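Indgate Container Library
Home > Work with us > Open positions > Bench assistant (part time)

BENCH ASSISTANT, PART TIME, FLILLOMSTEAD
Ref 354
$18 an hour, paid every two weeks
Start: February, as soon as we can get you in
Apply to: Poppy Dawber

Quick version for people on their lunch break. We lend out big clear food containers to kitchens, caterers, bake sales, school fairs, anybody who needs to move a lot of food and doesn't want to buy a stack of plastic for one weekend. They come back. Somebody has to check them, wash them, check them again, find the right lid and get them out the door. That somebody is the bench assistant. We need one, maybe two if the right two people show up.

No food experience needed. No degree. Decent eyes, decent hands, okay with doing the same thing for a while.

About the place

Indgate is small. One long room on Rolton Street, number 654, door on the parking lot side, not the street side (the street door is the upholstery shop, they are very nice but please stop ringing their bell). Wash area at the back, checking tables in the middle, shelves along the side, packing by the door. Radio on most of the day. Parking is free but tight. The bus stops at the corner.

Danai Papadakis runs the bench and will train you. Poppy Dawber does bookings, deliveries, this web page and most of the hiring. You'll work with both.

What you'd be doing

Checking returns. Biggest part of the job. Every container that comes in gets picked up by the edge, turned, and looked through against a plain background. Clear plastic hides stuff. Hairline cracks, a cloudy patch, a bit of dried sauce under the rim. You tilt it until the light goes through and you look.
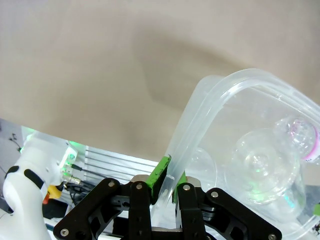

Then it gets a colored tag. Blue goes to wash. Yellow goes to Danai for a second opinion. Red is out, no arguing, even if it's a nearly new one and it breaks your heart a little. Cracked plastic does not go back to a kitchen.

Corners first. Always corners. Then the rim all the way around, then the walls, then the base. You'll get a laminated card with the order on it and after a week you won't look at it.

Washing. Machine does most of it, you do the loading and the stubborn ones by hand. Soft cloths only, never the green scrubbers, they leave scratches and scratches hold grease. Gloves provided. If you have a latex allergy tell us, we have the other kind.

Drying. Racks, upside down, air. We don't towel dry. Someone will tell you to towel dry to save time before a big pickup. Don't.

Second check after the wash. Same as the first but faster. Anything cloudy gets set aside. Cloudy is not always bad, some of the older stock is just milky now and it's fine for dry goods like bread or flour. We keep those on a separate shelf and lend them cheaper. You'll learn which is which, Danai is good at explaining it, better than I am typing it.

Matching lids. Sounds silly, is not silly. We have two makes that look the same and are not the same. The lid goes on, feels fine, pops off in the van. There's a trick with your thumb at the corner. The newer range is called Nieto and those lids have a ridge you can feel, the old ones don't.

Packing orders. Pick list, stack, strap, label, shelf by the door. Big ones at the bottom. Lids stacked separatly and wrapped. Write the customer's name on the label so that another human can read it please.

A little bit of desk stuff. Return sheet gets filled in by hand and then typed up at the end of the shift. If you can fill in a spreadsheet you can do this. If you can't, you'll be able to by the second shift.

Not part of the job: driving, selling, answering the phone (unless it won't stop), chasing late returns. Poppy chases.

Hours

Shifts are mornings or afternoons, you pick when you start and we try to stick to it. Mornings start at 7 a.m., which is early, we know, the returns from the night before are stacked up and the kitchens want their pickups before they open. Afternoons start after lunch and finish before dinner. No nights. Sundays closed.

Wednesday is the heavy day. Everybody who works the bench works at least part of Wednesday. If you can't ever do a Wednesday then this one isn't for you, sorry, but do send your name anyway, we sometimes need people for packing only.

Busy stretches are graduation, the run up to Thanksgiving, and the two weeks when every church in Flillomstead has a supper. Extra hours then if you want them. Nobody gets forced.

School schedules fine. Second job fine. Tell us up front what you can't do and we'll work it out, much easier than finding out later.

Who we're looking for

Someone who notices things. If you've ever sent back a glass because of a lipstick mark, hello.

Someone steady. Slow and right for the first month, speed comes by itself. We've had fast people. We had to recheck everything.

You need to be able to stand for most of a shift (there's a stool, use it, but a lot of it is easier standing) and lift a stack of empties from the table to the shelf. They're bulky more than heavy. If lifting or standing is a problem, talk to us before you rule yourself out. The checking can be done sitting and we've set the table up that way before.

English on the bench is everyday English. The return sheet is mostly tick boxes. Danai speaks Greek as well.

Nice to have, no big deal if not: kitchen or dish room work, warehouse picking, quality checking of any kind, a food handler card. If you don't have the card we pay for the class and pay you for the time sitting in it.

The table

People ask about this at interviews so putting it here. The checking tables are plain, beige, no pattern, and we keep them clear on purpose. A see-through container on a busy surface is impossible to check, your eye goes to the pattern and misses the crack. So nothing lives on the tables. No mugs, no phones, no tag box, that's on the shelf next to you. Wipe down between batches.

Light matters as well. Reflections on the inside of the plastic will fool you, everyone reports a chip in the first week that turns out to be a bit of glare. Move the container. If the mark moves, glare. If it stays with the plastic, tag it. That's most of the training right there. 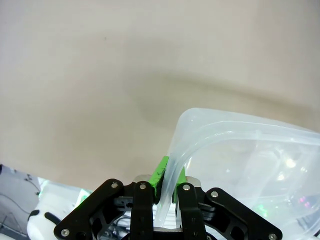
Clear plastic container, rounded corner and rim.

What you get

$18 an hour from the first minute, training included. Raise looked at after your first six months, and it does get looked at, Poppy has it in the calendar.

Paid break each shift. Coffee and tea, microwave, a fridge that gets cleaned.

Apron and gloves. Bring your own shoes, closed toe, something that grips. Floor near the wash area gets slippery.

Free use of the library. Birthday, moving house, huge batch of chili, whatever. Sign them out like anyone else and bring them back clean-ish.

Sick time from the first month. If you're ill, stay home. It's food stuff, we mean it.

No health plan at these hours, better you know now. Full time bench lead job might open later in the year and we'd rather move somebody up than advertise again.

How to apply

Short email to Poppy Dawber, or a note through the door on the parking lot side. No cover letter needed. Please put:

Your name and how to reach you
Which shifts you could do, and yes or no on Wednesday
When you could start
A couple of lines on any work you've done, paid or not
Ref 354 in the subject line, or it ends up in with the bookings and gets a quote for lids

Resume if you have one handy. If you don't, don't go make one for us.

What happens next

We read them as they come in, not waiting for a closing date. You'll hear back either way. If it looks good we'll ask you in for a paid trial, two hours, usually in the afternoon when it's calmer. You'll do a batch of returns next to Danai, match some lids, pack one order. Ask anything. We are not trying to catch you out. There's a cracked one in the batch, there is always a cracked one in the batch, and it's completely fine to be unsure about it and say so. Unsure is what the yellow tag is for.

After the trial we chat for ten minutes and normally tell you the same week.

We'll need to see that you can legally work in the US, and one reference, which can be a teacher or neighbor if this would be your first job. Sixteen and up for afternoons, eighteen and up for mornings becuase of the wash machine.

Questions people have sent already

Is it smelly? Bit. Fish fry season yes. Mostly it smells of dish soap.

Can two friends apply together? Sure. Separate emails please. Probably not the same shift.

Can I wear headphones? One ear. We need to be able to shout "van's here."

Do you take people coming back to work after a long gap? Yes. Put it in the email or don't, up to you.

Can I come look at the place first? Yes, afternoons are best. Knock loud, the washer's noisy.

Indgate Container Library, 654 Rolton Street, Flillomstead. Parking lot door.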